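Saturday, June 24, 2023

Quick one, bus in twenty minutes.

So the Fekville human rights council seat. Went to Younes Slaoui after all. 883 votes to 616, which is closer than I thought it would be, and I had told everybody at work he'd lose. Wrong again.

Background if you missed it. The front runner was Filali, the former labor inspector, backed by the mayor's office and most of the council. Then somebody dug up his old reports on the Asmont warehouses. Workers complaining of locked fire doors, passports held in a drawer, that kind of thing. His finding each time: no issue. Signed and filed. He said he was following the rules of the day. Maybe. But you can't ask people to trust you with thier complaints after that.
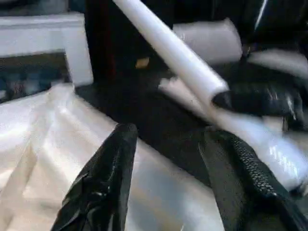 And the mayor's office stood by him right up to the vote, I still don't get it. A petition with 701 names on it, handed in last November, and not even a reply. My aunt signed. She is still mad.

Slaoui I don't love either. Talks too long. His answer on police stops was mush, and he ducked the question about Werkex and their camera contract twice in the same meeting. But he read the petition out loud, the whole text, before the vote. First one to do it. That counted for a lot in the room I think.

What he can do with the job, not sure. The council can't fine anyone. It can hold hearings and it can publish, and it has up to 60 days to answer a complaint, which mostly it hasnt done. If he gets that one thing fixed I'll take back the part about talking too long.

First hearing is supposed to be on the warehouses. Open to the public, city hall, side entrance. I'll go if I can swap my shift.

OK bus. More later, comments are open, be decent please.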